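Encrassement d'un échangeur à plaques sur une boucle d'eau chaude
Rapport de projet, deuxième année, génie thermique
Letay Lemma
Encadrante : Beryl Ackroyd
Version rendue le 7 septembre 2020

Résumé

Suivi d'un petit échangeur à plaques eau/eau pendant 8 semaines, à l'atelier de lavage Hulach. Eau de ville dure côté froid, pas d'adoucisseur. On mesure quatre températures et deux débits, on en tire le coefficient global U, puis la résistance d'encrassement. U perd un tiers de sa valeur sur la période. Un détartrage acide en place récupère la plus grande partie de la perte, pas tout. Reste des questions sur la précision, voir plus bas.

1. Contexte

L'atelier Hulach lave des bacs alimentaires. L'eau de lavage est préchauffée par un échangeur à plaques Boswood, alimenté au primaire par la boucle de la chaudière. L'exploitant se plaignait que l'eau arrivait « tiède » en fin de trimestre. Première idée chez eux : chaudière sous-dimensionnée. Deuxième idée : circulateur fatigué. Beryl Ackroyd a proposé de regarder l'échangeur avant de remplacer quoi que ce soit.

Sujet du projet donc : quantifier l'encrassement, et voir si un nettoyage sur place suffit.

2. Rappels

Échangeur à contre-courant. Puissance cédée par le primaire :
P1 = m1 × cp × (T1e – T1s)
Puissance reçue par le secondaire :
P2 = m2 × cp × (T2s – T2e)
En régime établi et sans pertes, P1 = P2. En pratique il y a toujours un écart, qui donne une idée de la qualité des mesures.

Coefficient global :
U = P / (S × DTLM)
avec DTLM l'écart de température logarithmique moyen. On prend P2 comme puissance de référence, le débitmètre du secondaire étant le plus récent des deux.

Résistance d'encrassement :
Rf = 1/U (encrassé) – 1/U (propre)

Le dépôt attendu est du carbonate de calcium. Sa solubilité baisse quand la température monte, il se forme donc de préférence sur la paroi chaude, côté eau de ville. Le primaire est en circuit fermé et traité, on a supposé qu'il ne s'encrasse pas. Hypothèse non vérifiée au début, vérifiée visuellement au démontage (plaques grises mais sans croûte côté primaire).

3. Installation

Échangeur : 27 plaques inox, joints EPDM. Les deux plaques d'extrémité n'échangent pas, donc 25 plaques utiles. Surface d'une plaque 0,03 m², soit S = 0,75 m².
Primaire : entrée à 64 °C, régulée par vanne trois voies. Débit 0,55 kg/s.
Secondaire : eau de ville à 12 °C, débit 0,40 kg/s.

Sondes Pt100 en doigt de gant sur les quatre piquages, avec pâte thermique. Le doigt de gant de la sortie secondaire était trop court, il a fallu le changer en mars avant le début du suivi. Sans ça on lisait la température du tube plutôt que celle de l'eau. Une matinée perdue là dessus.

Acquisition sous Ruawai, le logiciel du labo. Export en csv, traitement au tableur. Le séparateur décimal change selon le poste, attention à ceux qui reprendront les fichiers.

4. Protocole

Relevés seulement quand l'atelier tire un débit stable depuis dix minutes. Moyenne sur une minute. Un relevé est rejeté si P1 et P2 diffèrent de plus de 5 %. Au total 119 relevés gardés. Les rejets viennent surtout des fins de cycle, quand la vanne bouge encore.

Après la dernière semaine : détartrage avec le produit Greltero, acide citrique, circulation en boucle fermée sur le secondaire avec une petite pompe. Rinçage à l'eau de ville jusqu'à retour au pH du réseau. Puis nouvelle série de mesures dans les mêmes conditions.

5. Résultats

État initial (échangeur démonté et nettoyé à la main juste avant)
T1e 64 °C, T1s 45 °C, T2e 12 °C, T2s 38 °C
P2 = 43,5 kW, DTLM = 29,4 K
U = 1 973 W/m².K

Fin de suivi
T1e 64 °C, T1s 49 °C, T2e 12 °C, T2s 32 °C
P2 = 33,4 kW, DTLM = 34,4 K
U = 1 295 W/m².K
Rf = 2,65.10⁻⁴ m².K/W

Après détartrage
T2s 37 °C, T1s 45,8 °C
P2 = 41,8 kW, DTLM = 30,3 K
U = 1 839 W/m².K

La perte sur U est de 34 %. Le détartrage en récupère 80 %. La sortie secondaire avait perdu 6 K, elle en regagne 5.

À noter que la puissance baisse moins vite que U (23 % contre 34 %), l'écart logarithmique augmentant quand l'échange se dégrade. C'est pour ça que l'exploitant n'a rien vu pendant les premières semaines. Suivre seulement T2s ne permet pas de repérer l'encrassement tôt, il faut calculer U.

Allure de la courbe : presque plate au début, puis descente régulière. Le palier de départ ressemble à la période d'induction décrite dans le cours, le temps que les premiers cristaux accrochent. Pas de plateau à la fin. On ne peut donc pas dire où ça se serait arrêté.

6. Incertitudes

Pt100 : 0,3 K annoncé par le fabricant, étalonnage refait dans la glace fondante, correct. Débit secondaire : 2 %. Débit primaire : mal connu, le débitmètre est monté trop près d'un coude. En fin de suivi P1 donne 34,5 kW pour 33,4 kW côté secondaire, soit 3 % d'écart. Acceptable.

Sur Rf l'erreur est plus génante, on fait la différence de deux inverses proches. Calcul de propagation à refaire proprement, je l'ai fait vite et je ne mets pas le chiffre ici.

Pertes thermiques vers l'ambiance négligées. Échangeur non calorifugé pourtant. Tourné vers un mur, local chaud, ça doit rester petit devant 40 kW mais on ne l'a pas mesuré.
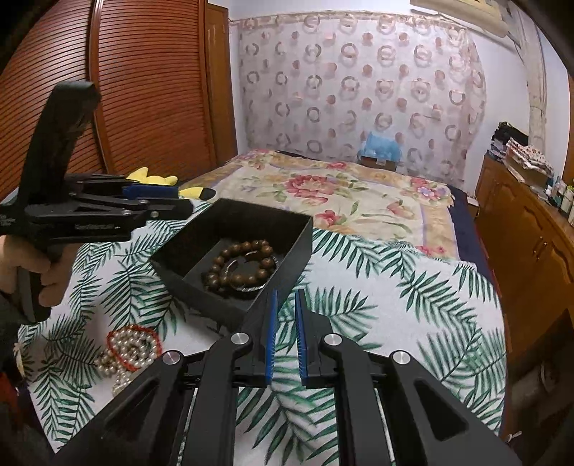

Fig. 3. Boîte noire ouverte, sur le lit.

7. Discussion

Pourquoi le nettoyage n'a pas tout récupéré ? Trois pistes.

a) Temps de contact trop court. On a arrêté la circulation quand le pH ne remontait plus, mais un dépôt dans les coins des plaques (zones mal irriguées) peut rester sans consommer beaucoup d'acide.

b) Débit de la pompe de détartrage trop faible. Elle donne moins que le débit nominal, donc certains canaux sont sans doute mal alimentés. Il aurait fallu circuler en sens inverse du sens normal, on ne l'a pas fait.

c) Dépôt autre que du calcaire, oxydes de fer par exemple. L'acide citrique en dissout un peu, lentement. L'eau de rinçage était légèrement jaune. Pas d'analyse.

Beryl Ackroyd penche pour b). Moi aussi, mais sans preuve.

Autre point : la température du primaire. La régulation est calée à 64 °C toute l'année alors que l'atelier demande de l'eau à 35 °C. En baissant la consigne on abaisse la température de paroi et donc la vitesse de dépot. Il faudrait vérifier que l'échangeur propre tient encore la puissance demandée, la marge n'est que de 3 K. Et attention au maintien en température du reste de la boucle, qui alimente aussi d'autres postes.

8. Recommandations pour l'atelier

Calculer U une fois par semaine, la feuille de calcul est prête, il suffit de rentrer quatre températures et deux débits.
Détartrer quand U passe sous 1 600 W/m².K. En dessous, T2s n'est plus garantie aux heures de pointe.
Prévoir deux vannes d'isolement et deux piquages à demeure sur le secondaire. Sans ça le branchement de la pompe prend plus de temps que le détartrage.
Adoucisseur : à chiffrer. Pas fait dans ce projet, faute de devis reçu à temps.

9. Suite possible

Refaire une série avec circulation inversée pendant le détartrage. Mesurer la perte de charge côté secondaire, qui donnerait un deuxième indicateur indépendant des sondes. On avait le capteur différentiel mais pas les bons raccords, reçus après la fin du suivi. Ils sont dans l'armoire du labo, étagère du bas, avec les joints EPDM de rechange.

Annexes : feuille de calcul, export Ruawai, fiche de sécurité du Greltero.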